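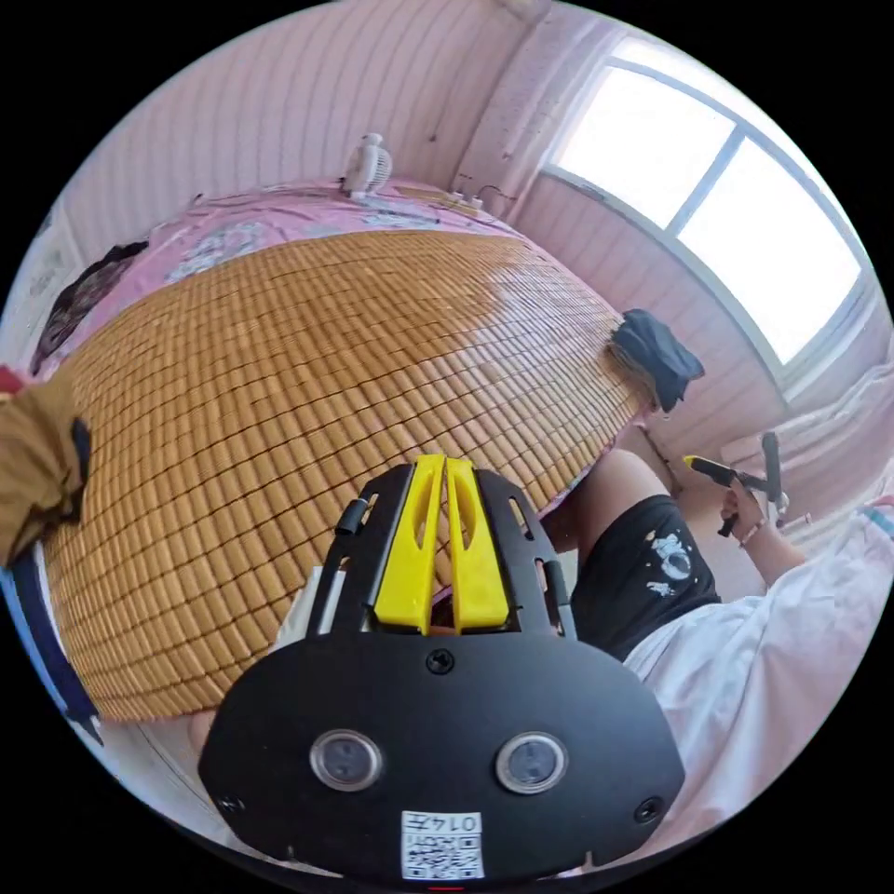 # Bamboo tile mats, and what they will and won't do for a hot bedroom

Every June somebody tells me I don't need air conditioning, I need a bamboo mat. I've slept on one for enough summers to have an opinion, and the opinion is that it's worth having and badly oversold.

The kind I mean is made of small flat tiles strung together in rows, laid over the bottom sheet. You sleep right on it. If you put a top sheet over it to make it "softer" you have canceled the whole purchase.

## The cooling claim

The Tesex leaflet that came with mine said "up to 20 hours of coolness." I don't know what that means and I doubt they do. The tiles feel cool when you lie down, they warm up under you, and then you roll over to a fresh spot. A sheet does the same thing, only less of it. The gain is mostly that your sweat has somewhere to go. In a closed room with no air moving, I notice very little difference.

So get the air moving first. A small clip-on fan does more for me than any mat. Two notes if yours lives at the head of the bed:

- Clip it to something solid, or stand it on a shelf. A fan on a mattress tips every time you turn over, and bedding can end up against the grille.
- Aim it along the mat, toward your feet. Straight in the face gives me a dry throat by morning.

Keep chargers and power strips off the bed as well. They get warm, and fabric holds the heat in. A strip screwed to the wall or left on the floor by the leg of the bed costs you nothing but a longer cable.

## Size

Buy it smaller than the mattress. I know the listings say to match. A mat that reaches the edge bends over it every time you sit down to put on socks, and the cords fray there first. Leave a few inches of sheet showing all around. It looks less tidy and lasts longer.

## Tile count

Sellers love this number. I've seen the same mat, as far as I could tell, sold as 800 tiles and as 1,000 tiles with a different price on each. Ignore it. Run your palm both ways across the surface and feel for raised corners. Then fold a section and look at the cord — if you can see loose fibers in the store, leave it in the store.

## Pinched hair and skin

It happens, mainly on new mats. Short pajamas beat none, and long hair should be tied up. The pinching eased on mine after a few weeks. A friend's never did, and it went back.

## Cleaning

Wipe it with a cloth wrung out hard in plain water, going along the rows. Dry it flat or hung over a rail in the shade. Full sun made one of mine brittle enough to crack.

Vinegar comes up in every tips column. I've tried it and got a mat that smelled like salad. Ganden sells a bamboo spray for the job, and it may be very nice, but I couldn't tell the sprayed half from the half I'd wiped with water.

Do change the sheet underneath as often as you would without a mat. Dust and crumbs drop through the gaps, and so does sweat. People forget this because the sheet is hidden.

And don't drop yesterday's clothes on it. Dark cotton that's still damp can leave a mark on pale tiles, and I have one I've never gotten out.

## Putting it away

Roll it, tiles facing out, once it is 100 percent dry. Give it an extra day if you're unsure. Store it in an old pillowcase; sealed plastic is how I grew mold on my first one.

*Last updated 26/10/2025, with mine rolled up in the closet.*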